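Fri 23 January – cord bench

Back on the honour cords for the Codisport order (the student council ones, double strand, dark green and cream). They want 300 pairs for the spring ceremony and I've got 14 finished that I'd be happy to post, so a slow week! The Lukáč yarn twists up beautifully but it creeps once it's off the hook, and my first few came out with one strand longer than the other. I've gone back to hanging both strands together overnight before knotting, like we did in October, and it's much better.

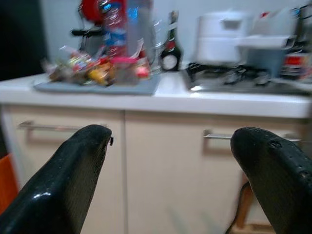
How long should a finished cord be before the tassels go on?

Long enough to hang level at the waist on a tall wearer, so I cut to the card template on the wall and leave a thumb's width spare for the knot. Trim after the knot is pulled down, never before – I ruined a lovely pair that way on the last batch.

Tassels next. The Virkivon heads are neat and grip well, but the skirts arrive squashed and need steaming. The Rultora ones fall nicely straight out of the bag, only the cap is a bit loose and I had to put 2 stitches through each. I'm leaning towards Rultora and putting up with the sewing. If anyone has a quicker way of fixing that cap, please write it in the margin.

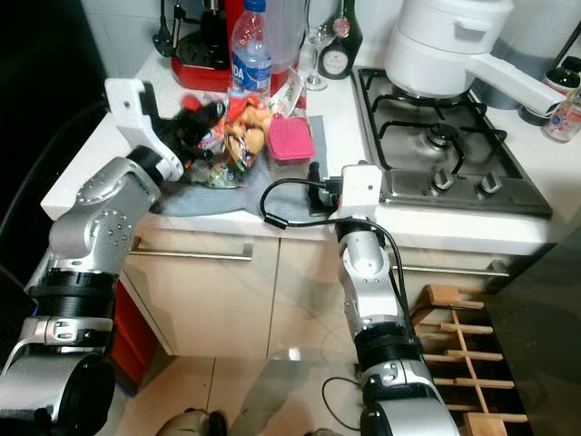 Storage is still a pain, because a cord that's been coiled tightly keeps the bend and then sits oddly on a gown. The black cable on that white worktop has just the sort of curl I mean, and I've had cords come out of a box looking very like it. So it's flat lengths in tissue from now on, joined in the middle with a paper band, up to 200 pairs to the long carton. Still to do: ask Codisport whether they want names on the bands, and order more cream.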